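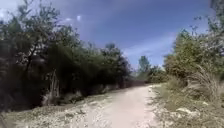 Short thread on whether machines can do household or shop-floor chores yet. My answer is "some, if you are strict about what counts as a chore." Numbers are from our own bench log at Skoltemora, 11 March 2019.

**1/** Start with a definition. A chore is a job with a start condition, an end condition and a mess in between. Most demos skip the start condition. The towel is already flat on the table, the cup is already upright, the bin is already empty.

**2/** We logged 241 attempts at one job: take a mixed tote of parts, sort by type, put each part in the right bin, wipe the bench. The operator sets down the tote, presses go and walks away. Any touch after that is recorded as an assist.

**3/** The sorting is good. Rigid parts with matte surfaces are close to boring. Shiny parts are worse. Clear plastic bags are much worse, as the depth sensor returns a hole where the bag should be and the planner happily reaches into it.

**4/** The wiping is bad. The arm can move a cloth over a surface all day. It can't tell whether the surface is clean. We ended up with a fixed pattern of 4 passes and a person looking at it afterward. I don't count that as automated wiping. It's automated cloth motion.

**5/** Cycle time. A person who knows the bins clears a tote in 2 minutes. The arm takes 40. People see that and laugh, and for a staffed line they are right to. For a tote that would otherwise sit until morning, 40 minutes is fine.

**6/** The assists matter more than the cycle time. A slow machine that finishes is useful overnight. A fast machine that stops with a part wedged against the bin wall is a very expensive shelf.

**7/** Adhiambo Lema, who runs the floor at our Westerberg site, asked me for one number only: how long it can be left alone. I didn't have it. We had been logging success per pick, which looks great in a slide and tells her nothing about her shift. We log time between assists now.

**8/** Per-pick success also compounds in a way people underestimate. If a tote takes a few dozen picks and each one is very likely to work, the chance that the whole tote works is still not very likely. Do the multiplication before you quote the first figure to anyone.

**9/** Homes. The same arm went into a furnished test flat at Onmont for the dishwasher job. Unloading plates from the lower rack: yes, slowly. Cutlery: no. Cups with water pooled in the base: the arm tips them over the counter, because it was never told that water is a thing.

**10/** Laundry. Moving clothes from a basket to a drum works if you accept the occasional sock on the floor. Folding works on shirts of the size and fabric you tuned for. A fitted sheet is a research program.

**11/** Floors are the exception, and have been for years. A vacuum robot works because missed spots are cheap, it comes back later, and it never has to hold anything. Take away any of those and the problem changes completely. I would not use it as evidence that the rest is close.

**12/** Outdoor work sits somewhere in between. Driving along a dirt track is in decent shape, even where the edges fade into stones and grass and there is hard shade on one side. Clearing the brush beside it is manipulation again, and the plants bend, spring back and hide the rocks. Getting there and doing something once there are two separate budgets.

**13/** Hard shadow deserves its own post. We have had a mobile base treat a shadow line as a step down and stop dead. The fix was a second source of range data. Tuning the camera alone moved the failure to a different hour.

**14/** Grippers. We run the Stimero two-finger unit on everything. I have tried to argue for a hand with more joints and lost each time, mostly on maintenance. More joints fix some grasps and add a cable that breaks. For bins and plates, two fingers and decent pads are enough. For cloth I would like to reopen the argument.

**15/** Several people have asked about learned policies versus scripted ones. We use both. Learned for picking, scripted for everything that has to happen in order. The learned part recovers from a bad grasp much better than my code did. It also fails in ways I can't find in a log – the arm hovers, commits to nothing, and times out.

**16/** If you are evaluating a system, ask for these:

- one uncut run, including setup
- what the operator did in the minute before it started
- assists per hour, with the definition of an assist
- what happens when a part lands on the floor

**17/** The last one is my favorite. Our answer is that the part stays on the floor. The arm can't reach it and the base isn't allowed to move while the arm is loaded. The morning shift picks it up.

**18/** So, per chore, as of now. Sorting rigid parts: yes, overnight. Unloading plates: yes, if you aren't in a hurry. Wiping: no. Cutlery: no. Folding: your shirts, maybe, mine no.

**19/** We rerun the full set in September with new pads and a side camera on the bench. Same tote, same bins, same rule on assists. I'll post the log whichever way it goes – ask below if you want the column definitions before then.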